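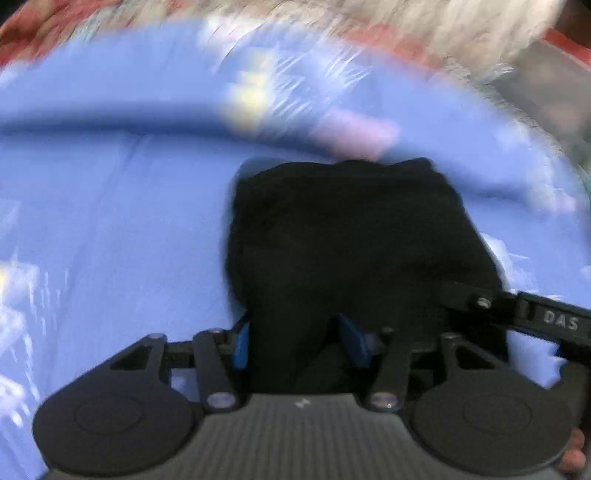

How long does it take to drive from Ternine to the coast with a wedding cake on your lap?

Five hours, if your uncle's at the wheel and nobody in the car needs a bathroom. We needed a bathroom before we'd even passed the gas station.

I should say I didn't volunteer. My cousin Mila was getting married at a hotel on the water, and her mother had decided that the only person on God's earth who could bake the cake was Dušan Vukadinović, who has the bakery across from the school in Ternine and who once made a cake shaped like a swan for somebody's christening. People still bring up the swan. So the cake was going to be baked in Ternine and eaten at the sea, and between those two places there was a mountain, a lot of goats, and me.

"You have steady hands," my aunt told me on the phone.

I have regular hands! I drop things all the time. But my aunt was already talking about shoes.

So there I was on a Saturday in May at six in the morning, standing outside the bakery in my good dress with a sweater over it, while my uncle Budo tried to fit three tiers of cake into a car that was older than I was. Two of the tiers went in the trunk, packed in with bath towels. The top one wouldn't go. He turned the box one way, then the other way, then he took out the spare tire and looked at the hole where it had been.

"No," said Dušan Vukadinović.

"I'm only looking," said Budo.

"No tire, no cake," said Dušan. He put the tire back himself, wiped his hands on his apron, and set the last box on my knees like he was handing me a baby. Then he leaned in the window. His eyes were wet, though he'd been up all night with the ovens and maybe that was it.

"Lemon," he whispered. "Don't let him brake."

Budo brakes. It's how he talks. He brakes for dogs, for shade, for a song he likes. We weren't out of the valley before he'd braked for a man selling strawberries, and I had my chin on top of the box and both arms around it, and the seat belt was cutting into my neck, and he wanted to know did I think two dollars was fair.

"Drive," I said.

"For that much they should be washed," he said, and bought them anyway.

The road over the pass goes up in loops, and there's a sign at the top with the height on it, 2,074 meters, and a little cafe run by the Gashi brothers where everyone stops whether they want to or not. Budo wanted to. He'd wanted to since the second loop. He took the keys (habit, he says) and went in, and I sat there with the windows down and the top of a wedding cake getting warm in my lap.

I couldn't get out. If you've never been stuck under a cake, there's no way to stand up without bending over it. I tried sliding left. I tried passing it onto the driver's seat, but the gearshift was in the way and I heard something inside go tick. I stopped moving. I didn't look. I thought about Mila, who used to cut my bangs when we were kids and cry harder than I did about how they came out.

Then a face showed up at my window, an old man in a nice gray jacket, with a paper cup of coffee in each hand.

"Budo's niece," he said. "He sent this."

He was Todor Zupan, and he was going to the wedding too, on the bus, except that the bus had gone on without him while he was telling the Gashi brothers about his knee. He'd known my grandmother. He said she'd thrown a shoe at him at a dance and he'd kept it for a year. I asked him what he did to deserve it and he said he'd have to think which version to tell.

So now there were three of us. Todor got in the back with the strawberries, and he reached forward between the seats and put one big flat hand against the side of the box, and he held it there the whole way down the mountain. Every curve, he leaned. Whenever Budo braked, which was often, I felt the hand push back. He didn't stop talking once. I heard about the knee, and the army, and a dog he'd had called Grorell who would only eat off a plate, and a woman in the next town he should have married but she couldn't stand the dog.

"And the shoe?" I said.

"Blue," he said. "With a strap. Your grandmother walked home in the one."

We got to the hotel with half an hour to spare. My aunt came running across the parking lot in curlers. They got the boxes into the kitchen and a boy cut the tape on mine, and I stood behind the door so I wouldn't have to see it.

There was a crack down one side. It wasn't a big one. You could've covered it with a thumb, and Todor pretty nearly did, he was that close. My aunt said a word I'd never heard from her. Mila wandered in from somewhere in her slip with half her hair up, and she looked at the cake, and at me, and at the strawberries Budo was holding in their paper bag.

She took the biggest one and stuck it over the crack. Then she stuck on another. Then we were all doing it, with the cook yelling at us to please at least rinse them first.

I danced with Todor twice. I kept both shoes on, and the second time he stepped on them.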